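Kanport Home Practice Guide
Section 3: Your first pick and hold in the garden flat

Right, you've got Kanport installed and the licence key has gone through, so let's get the arm holding something! I wrote this section after teaching the package to a roomful of beginners in September, and the steps follow the order that gave them the least grief. Everything happens in the simulator, so if you fling something across the kitchen you can just press Reset (I still do it, and I've been at this a while).

Before you start
You'll need the Pireo scene pack and the Ezzat gripper file, both on the downloads page. Allow around 700 MB of free disk space. If you're coming from the older Sestetti viewer, close it first. The two fight over the mouse and you'll think your arm has gone mad.

Loading the room

1. Open Kanport and choose Scenes, then Garden Flat.
2. Wait for the progress bar to go away. The first load is slow, later ones are much quicker.
3. Pick Framed Poster from the object list and click Place.
4. Set the grip force slider to 3. Leave everything else alone for now.
5. Press Pick. When the arm stops, switch to the room view and have a look round.

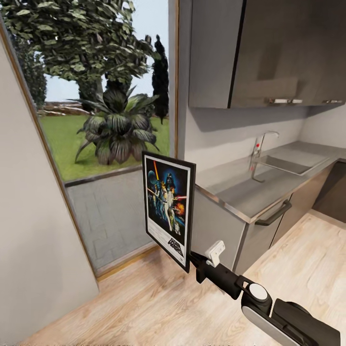 Room view: framed poster in the gripper, window on the left and sink on the right.

Note: a bit of a tilt on the poster is fine. I spent a whole evening trying to get mine dead straight and the next step didn't care one jot.

Caution: don't drag the arm with the mouse while it's holding something. Use the arrow keys. Dragging skips the speed limit, and the object tends to shoot off.

Checking the fingers

The room view is lovely for seeing where you are, but it's not much help for fine work. For that you want the close view, which looks out past the fingertips.

6. Press V to change views.
7. Tap the left and right arrow keys until the gap between the fingers sits near the middle of your screen.
8. If the view judders, open Settings and set the refresh delay to 450 ms. Mine settled down straight away.
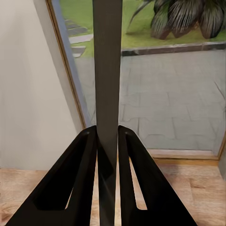 Close view: the two black fingers, with the dark grey bar running down between them and the patio outside.

Note: both fingers have a slanted slot, and you'll see bits of the floor through them. Handy for judging how you're lined up once you get used to it!

9. Happy with it? Press Ctrl and S, and give the pose a name you'll recognise later. I have far too many called "test".

Caution: saving keeps the pose but not your slider settings. Jot down the grip force somewhere, or you'll be back at the default next time you open the scene.

Placing things down again is covered in Section 4.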